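Buying the arm is the easy bit

When the timber toy workshop at Herkwood decided to automate its sorting table, the first quote arrived in February and everyone went straight to the bottom line. The arm itself looked like a bargain! Then came the mounting plate, the gripper, the safety gear, the training and the freight, and the bargain started to look like a small car.

It's a familiar story for small manufacturers, and a happier one than it used to be. There has never been a better time to be shopping for a robot arm on a modest budget, provided you know what you're shopping for. The trick at Herkwood was to write the job down before looking at another catalogue: pick up painted blocks of mixed sizes, lying any which way, and put them in the right tray. That single page did more for the budget than any haggling.

For a start, it knocked out half the contenders. Heavy arms with long reach are wonderful machines, but a toy block weighs next to nothing and the bench is no bigger than a kitchen table. Dropping down a size freed up enough money to look seriously at grippers, where the real differences turned up. The team compared a suction cup from Tarketico with a two-finger model from Cimomis, and the fingers won – suction was quicker on flat faces but fussy about anything rounded.

The best money of the whole project, though, went on simulation. A Sundaram licence cost $2963 for the year, and before a single bolt was ordered the team had run 136 trial layouts on screen, shifting the bench, swapping fingers and scattering blocks at every angle they could think of.

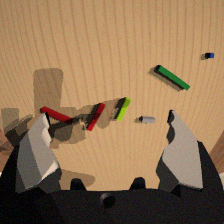 Two of the layouts they'd liked on paper were gone by the end of the first week. In one, the arm had to fold back on itself to reach the far corner of the bench. In the other, it got there beautifully but left no room for a person to top up the trays. Finding that out after the floor has been drilled is a miserable way to spend an afternoon (and a fair bit of cash).

Plan for the dull extras as well. Herkwood set aside $400 for spare fingertips and cables, and allowed 14 weeks from order to first shift, with staff training booked in the middle of it. Ask each supplier what a replacement gripper costs and how long it takes to arrive, and get the answer in writing before you sign for the arm.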